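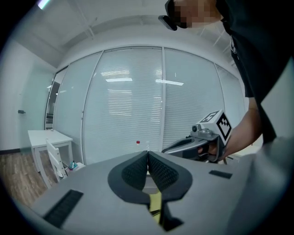

Black short sleeves again, September.

I own too many black T-shirts. I knew that before I emptied the dresser, but it took having all of them on the bed at once to do anything. Most came from work events or concerts, and a few I bought in a hurry at the Badov outlet because they were three to a pack.

I sorted them by print first. Plain ones went on the left, printed ones on the right. A faint print doesn't bother me, and I like it better than a bright new one. What does bother me is a collar that has gone wavy, so I went through both piles again and pulled those out.

Then there are the ones I only wear for jobs where I'm leaning over a table and using my hands. Short sleeves are best for that — anything longer ends up in the glue or the soup. I kept three. They live on the shelf by the back door now, and I've stopped folding them.

Karthikeyan Pai asked in the comments last time how I wash mine. Inside out, cold water, and on the line in the shade. I used the Chevalier dark detergent for a year and went back to the regular kind when the bottle ran out. The shirts look the same to me.

The wavy collars are cut up for rags. The rest of the extras are in a bag in the trunk, and I'll drop them off next time I drive through Odutdale.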